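Why Toast Turns Brown

Bread and toast are the same food at two different stages. A slice of bread is soft and pale. A slice of toast is crisp and brown. The change is caused by heat, and it happens in a set order.

What is in a slice

Bread is made from flour, water, yeast and salt. Flour contains starch, which is a chain of sugar units, and protein. Yeast makes gas, and the gas leaves small holes in the dough. After baking, a lot of water stays inside the loaf. This water keeps the slice soft.

Step 1: The water leaves

Water boils at 212 degrees Fahrenheit. While the surface of the bread is wet, it cannot get much hotter than that. The heat is used up turning water into steam. Once the surface is dry, its temperature starts to climb.

Step 2: The browning starts

Near 300 degrees Fahrenheit, sugars and proteins on the surface join together quickly. They form new substances that are brown and have a strong smell. Scientists call this the Maillard reaction (say "my-YAR"). It also browns cookies and roasted meat.

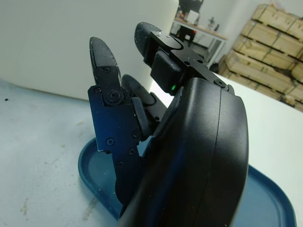
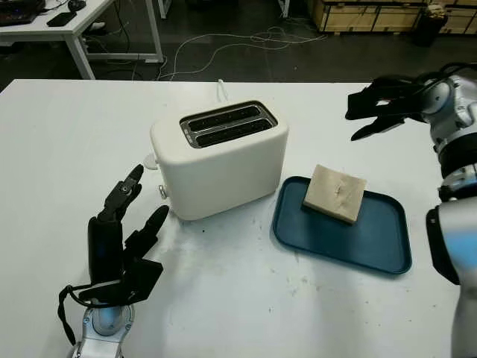
The slice on the teal tray is still pale.

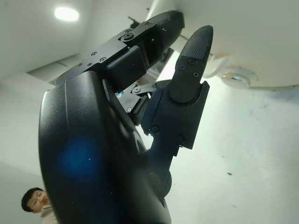
Step 3: The heat must stop

If heating goes on too long, the surface turns to carbon. Carbon is black and tastes bitter. A timer or a heat switch inside the toaster turns off the power before this point.

Where the heat comes from

Inside many toasters are thin wires made of nickel and chromium. Electricity has trouble passing through them, so they get hot and glow orange. A toaster rated at 800 watts uses 800 joules of energy every second. Most of the heat reaches the bread as infrared light, which human eyes cannot see.

Test it with an adult

Hülya Aksoy teaches science in Flustcombe. Her class compares fresh bread with bread left out overnight. Both slices get the same setting. Write down which one browns first, and use Step 1 to explain the result. Never put metal in a toaster.

Words to know

Infrared: light with waves too long for eyes to detect.
Joule: a unit of energy.
Starch: a long chain of sugar units made by plants.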